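# Work surface layout

**Work surface layout** is the division of a table or bench top into marked areas before objects are placed on it. It is used in packing, model making and parts sorting. The two elements are the covering and the marking. In Florkgate the practice is recorded from 1902, when packing benches there were lined with brown paper.
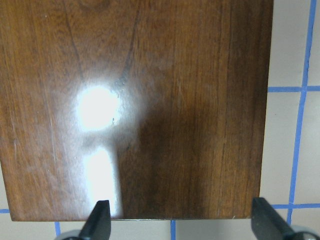 Finish decides whether a wooden surface can be used bare. Oiled or waxed wood scatters light, while varnish and lacquer return it. On a glossy reddish-brown board a single light source can show as a round white spot with a long streak below it, and the fine straight grain is lost in the bright area. Pencil marks are hard to read under such glare. The Brekke method therefore calls for a matte cover on any varnished top – usually paper or thin cardboard – held at the corners.

Marking is done with low-tack tape. Blue painter's tape is common on tan or brown covers, where it contrasts well and lifts without tearing. Strips are laid in one direction first, then crossed to form roughly square cells. Worn strips are replaced one at a time so that the grid stays in register.

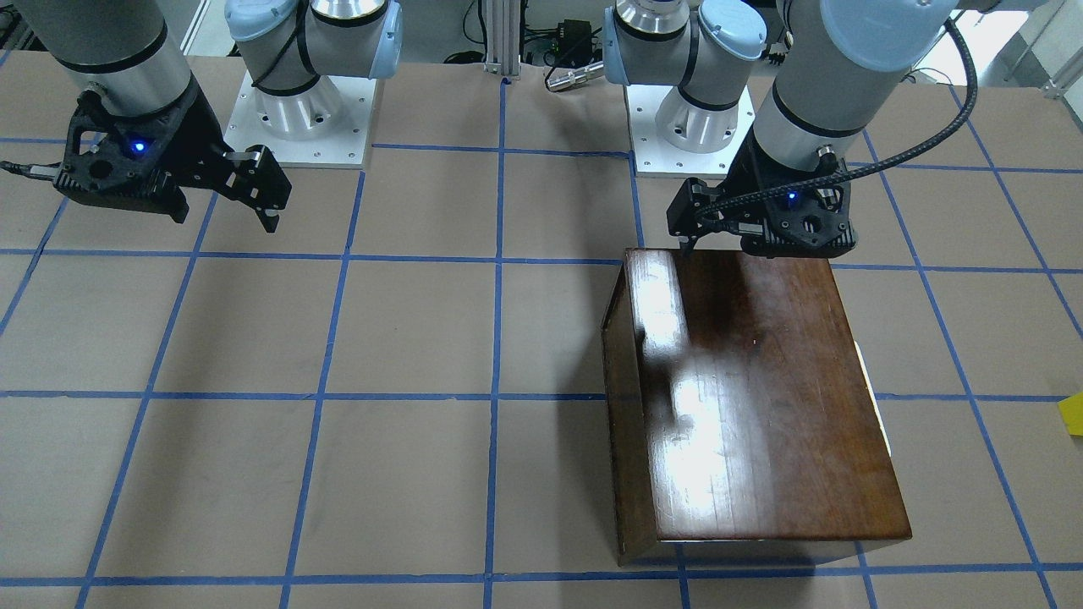

Beverley Inskip has argued that cell size should follow the largest object in regular use, and that a grid drawn finer than this is soon ignored. The Bollmont handbook takes the opposite view and fixes the cell at 19 cm for all benches.

## See also

- Bench paper
- Sornix grid
- Masking tape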